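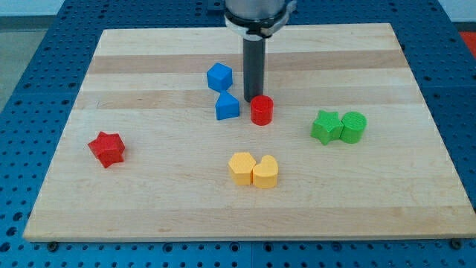

Is the Chisholm omnibus worth reading if I already own the single issues? For me it was, mostly for the colouring, which has been redone from issue 11 onwards.

Thursday. Read almost 404 pages of it this week and stopped at the end of the Hoson story. The middle drags — too many crossovers with Sikano — but the lettering is easier on my eyes now. Issue 22 still has the wrong cover printed beside it. Flikano wants 500 for the second volume, so I'll wait for the paperback. Singles are back in the box under the bed.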